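Fendholm Kitchen: comparing grippers and camera positions in simulation

README, September release

What's in here

Fendholm Kitchen is a set of simulated runs we put together to answer a question that had been bugging us for ages: when you swap the gripper on an arm, how much of the change in results comes from the gripper, and how much comes from the fact that the wrist camera now sees something different? We had two grippers we liked, two camera positions we couldn't agree on, and a rendered kitchen that was already sitting on the disk. So we ran the lot!

The release holds 200 episodes. Each one has video from a room camera and from the wrist camera, joint positions, gripper opening, the commands sent by the controller and a plain text note of the task. Everything was made in simulation. No real arm was used for any of it, so please don't read the scores as a promise about hardware.

The two grippers are called Skultar and Coment throughout. Skultar is the parallel one with square pads on its fingers. Coment has longer, softer fingertips and closes more slowly. The controller is Sampaio, our own, and it stays the same across every run.

The kitchen

We wanted a room with enough going on to be awkward. The tasks centre on a long island with a dark marbled top, which turned out to be a lovely test for the cameras: the veins in the stone are pale and so are the plates, and an early version of our plate finder got very excited about bits of marble. There are four navy bar stools along one side of the island, and they are the thing the arm is most likely to clip if the path planner gets lazy. Behind are wood-fronted cabinets, a steel dishwasher, a tall pantry unit with a black oven built into it, and whitewashed brick on the wall.

The room camera gives you the island and part of the arm together, and I'd suggest starting with that view if you are new to the set. It makes the distances much easier to judge.
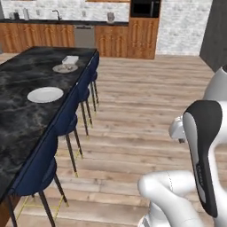
Tasks

1. Reach for the nearer plate and stop above it. No contact. This one is only there to check that the camera and the controller agree with each other.

2. Grasp a plate by the rim and lift it clear of the marble. Harder than it sounds, as a flat plate gives the fingers very little to get under.

3. Pick up the small white box and put it down on a plate. Skultar is very good at this and I never got tired of watching it.

4. Go back to a rest pose over the floor with the fingers open. Dull, but we log it as a task of its own so that you can cut it out or use it as you please.

Camera positions

Position A puts the wrist camera close behind the fingers. Position B moves it back and up, so that more of the gripper body is in view. B feels wasteful at first, with all that plain grey along the bottom of the picture, and for the first few runs I was sure A would win easily.

It didn't. With A, the fingers leave the view when they open fully, and the learned policy then has to guess where they are. With B you keep both fingers in sight at full opening, and the pads too, if you are running Skultar. That extra bit of certainty seems to help most in the last stretch before a grasp.

The wrist view also spends a fair amount of each episode looking at nothing very useful. When the arm is turned away from the worktop you get floorboards, more floorboards and perhaps a corner of marble — and a good policy needs to cope with that calmly. We left these stretches in. Please do the same if you report numbers on the full set, or say clearly that you trimmed them.

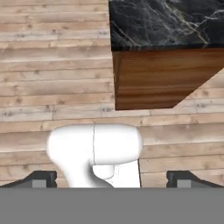
Skultar wrist view, fingers spread wide, with a white arm link between them and the plank floor beyond.

The arm's own links can come into the wrist view as well. We thought about masking them out and decided against it. A policy that panics at the sight of a white elbow is one you want to find out about early.

What we found

On the rim grasp, Skultar with camera position B managed 80 per cent. The same gripper with position A managed 61 per cent. Same arm, same controller, same starting poses! That gap is bigger than anything we saw from changing the gripper alone, and it is the main reason we are sharing the set.

Coment was steadier on the box task when the approach was off to one side, but slow enough that several runs hit the time limit with the box still in the air. We count those as failures. You may feel that is harsh, and the logs let you score them your own way.

Sampaio behaved well on the whole. Its one bad habit is a small wobble when it changes from the approach to the grasp, and you can see it in the joint data as a short ripple. We have a fix in the works but kept the old behaviour here so that all the runs match.

Files

episodes/ has one folder per run, named by gripper, camera position and task.
notes/ has the plain text task notes and our scoring.
scenes/ has the kitchen layout and the starting poses.
tools/ has a small viewer and a script that lines up the two videos.

Known problems

The viewer needs 2 passes to load a long episode, and the first one looks as if it has hung. Give it a moment.

The stone on the worktop is shinier in our newer renderer, so if you remake the scenes your pictures will not match ours exactly.

Gripper opening is logged in different units for Skultar and Coment. The script in tools/ converts both to a share of full opening, and I'd use it every time.

Adding your own gripper

Please do, we'd love to see more! Copy the Skultar folder in scenes/, swap in your model, and keep the starting poses as they are. Run the reaching task first and check that the fingers show in position B at full opening. If they don't, move the camera before you run anything else and write the new position in the notes.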